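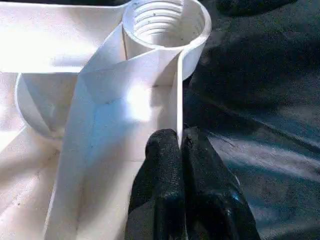

The Elleck community garden has now completed its second season of shared rain barrels, and I wish to record what was learned before the details are lost. The garden received 2 barrels in April through the Braka water program, and each was to serve 20 plots. Most of our difficulties in the first weeks were with fittings. A threaded collar in white plastic, with the grooves running down inside the opening, is easy to start crooked, and a crooked start will leak by morning. Members are asked to turn the cap backward until it drops, and only then to tighten it by hand.

Water use was lower than expected through June and higher in August. The beds along Comoston Road dried out first, as they did last year, and the tomatoes there suffered for it. Beans and squash held up well. I would recommend straw over the whole of that row next spring, laid before the first warm week.
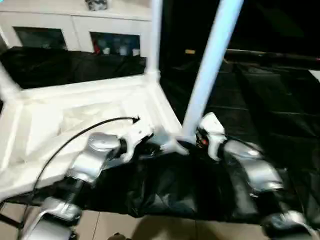 The schedule also needs attention. Watering before 8 a.m. was agreed at the spring meeting, but several members work early shifts and came in the evening instead. This did no harm that I could find, and the rule should be relaxed. The limit of 30 minutes at the tap — a sensible one in dry months — should remain.

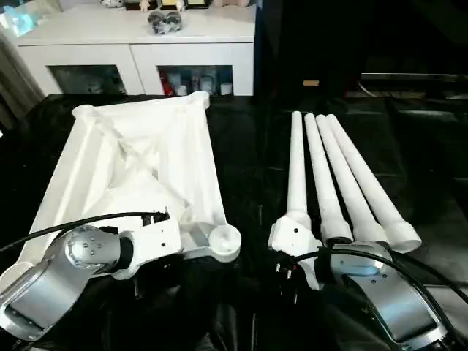

Elleck Community Garden | Water and Grounds Team

Barrels will be drained in October and stored upside down in the Kaplan shed. Hoses are to be coiled and hung, with the nozzles removed and placed in the tin by the door. Plot holders who wish to keep late greens may carry water from the main tap until it is shut off for the winter.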